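Section 4: Setting Up a Match Day

This section covers entering fixtures, submitting squads and recording results in Fledoden. It assumes the club account has been created and the season has been opened by the league registrar, as described in Section 3. Clubs in the Camar Youth Football League and the Ocampo Saturday divisions use the same screens, but the deadlines are different. See 4.6 for the Ocampo deadlines.

4.1 Before you start

You need:

A club login with the Team Manager or Club Secretary role
The registration numbers of all players who may be selected
The name of the assigned referee, if it has been released
The field number and kickoff time

If a player's registration shows as Pending, the player can be added to a squad but the squad can't be submitted. Ask the registrar to clear the registration first. For Camar clubs the registrar is Marilou Umali. Her contact details are on the Help tab.

4.2 Entering a fixture

1. Sign in and open the Fixtures tab.

2. Select your age group. If you manage more than one team, check the team name at the top of the screen before going on. The program opens on the last team you used.

3. Select Add Fixture.

4. Enter the date, kickoff time and field. Times are entered on the 12-hour clock, for example 9:30 a.m.

5. Choose Home, Away or Neutral. Cup semifinals and finals are always Neutral, even when one of the clubs owns the field.

6. Select the opponent from the list. If the opponent does not appear, do not type the name into the Notes box. The fixture will save but the other club will never see it.

7. Select Save. The fixture shows in gray until the other club confirms it, then turns green.

Note: A fixture that has not been confirmed 72 hours before kickoff is sent to the league for a decision. Both clubs receive an e-mail.

4.3 Submitting the squad

The squad list is the official record of who was available to play. It replaces the paper team sheet, but keep a printed copy at the field in case the referee can't get a signal.

1. Open the fixture and select Squad.

2. Tick the players. Suspended players are shown with a red bar and can't be ticked.

3. Enter a shirt number for each player. Two players can't have the same number. If a shirt has been lost or swapped, change the number on this screen and leave the one in the player's profile alone.

4. Mark the captain and the goalkeeper.

5. Add the coaching staff who will be in the technical area. The league allows 2 team officials per side for under-12 and younger.

6. Select Submit. A confirmation code appears. Write it down or take a screenshot.

Caution: Once the referee has opened the squad list, only the referee can change it. If a player is hurt in the warm-up, tell the referee and ask for the change to be made on the referee's device.
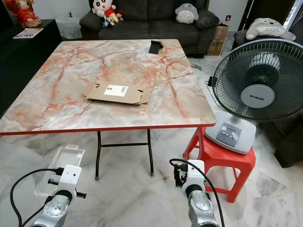

4.4 Setting up the scorer's position

Home clubs in the Camar league provide one scorer, who enters goals, cards and substitutions as they happen. The scorer sits on the halfway line, outside the technical areas, and needs a seat and somewhere to write. A square folding table on metal legs with a crossbar underneath, and a small phone stand toward the back edge of the top, gives enough room for the phone and a paper backup sheet side by side. Place it at least 9 feet back from the touchline. If the club uses a Gollex scoreboard, run its cable behind the table and away from the assistant referee's path.

1. Charge the phone or tablet fully. A full match with the screen on uses a lot of battery.

2. Turn off calls and message alerts.

3. Open the fixture and select Live Scoring. Enter the confirmation code from 4.3.

4. Check that both squads are showing. If the visitors' squad is missing, ask their manager to submit it before kickoff.

5. Select Start when the referee blows the whistle. The clock can be corrected later, so don't worry about a few seconds.

Note: If the signal drops, keep scoring. Entries are held on the device and sent when the connection returns. Do not sign out or close the browser while the Waiting to Send message is on the screen.

4.5 Confirming the result

1. At full time, select End Match.

2. Check the score, the scorers and the cards with the referee.

3. For a cup match that went to penalty kicks, enter the score after extra time first, then open Shootout and enter each kick in order. Do not add the shootout goals to the match score.

4. Select Send Result. The away manager is asked to agree.

5. If the away manager disputes the result, the status changes to Under Review. Leave the entry as it is. The results secretary, Teodoro Enriquez, will contact both clubs.

An own goal is entered under the team that benefits, using the Own Goal button. Entering it as a normal goal with no scorer leaves the match open and holds up the standings for the whole division.

4.6 Differences for Ocampo clubs

Squads must be in by 8 p.m. the evening before the match. Late squads are accepted but flagged – the division secretary, Divina Navarro, decides whether a fine applies.

Live scoring is optional. Clubs that don't use it enter the result by 6 p.m. on match day.

Seven-a-side matches have no substitution limit, so leave the Substitutions screen blank.

4.7 Common problems

"Player already selected." The player is on another team's squad for the same day. Remove the player from one squad. Dual appearances are allowed only in June festival fixtures.

"Code not recognized." The squad was edited after the code was issued. Open the squad and submit it again to get a new one.

Clock shows 76 minutes or more in an under-14 match. The second half was started without ending the first. Select Edit Clock, enter the halftime whistle and save. Goals already entered will move to the correct half.

Fixture has disappeared. Check the Postponed list. Fixtures moved by the league go there until a new date is set, and the squad list has to be entered again from the beginning.

Section 5 covers discipline, appeals and player transfers during the season.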